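Hi all,

Sorry it's taken me until Wednesday evening to get back to this one. The Koivisto bench is our nearest thing to a real shop-floor chore at the moment, so I've put it in before my answer.
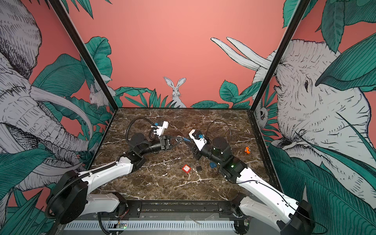
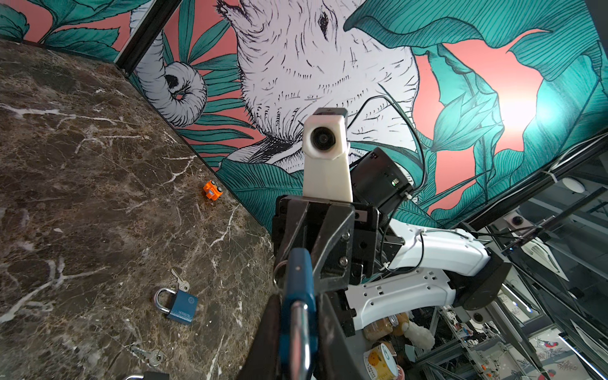
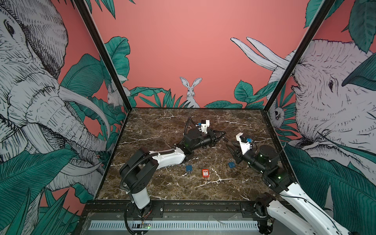 Posted by: Ingrid (Harex list)

> We still hang every padlock and lockout tag by hand at Brolard and
> it eats 20 minutes a shift. My boss wants to know if a machine can do it
> yet. Can it? And would the same arms fold my washing?

Short answer to the first part: sort of, on a good day, with somebody kind standing by! Picking up a padlock is the easy bit, and a gripper will hold one by the body quite happily, as in the middle picture. Getting the shackle through the hole in a red tag is where I'd start to worry, and the keys are worse, being thin and flat and lying on a dark marble pattern with white veins through it (I'd have chosen a plainer colour, myself).

We've logged 700 tries on Nemumon so far, and I'd call it promising for moving locks about and not much further along than that. A person does the whole job in 15 seconds while talking about the footy. I wouldn't let your boss cancel anybody's shift, and for real lockouts I'd want a human hand on the lock in any case.

As for the washing, give it 5 years and ask me again. Towels maybe sooner. Fitted sheets I can't manage either.

Does anyone have spare tags with a bigger hole? Happy to pay the postage.

Cheers,
Ingrid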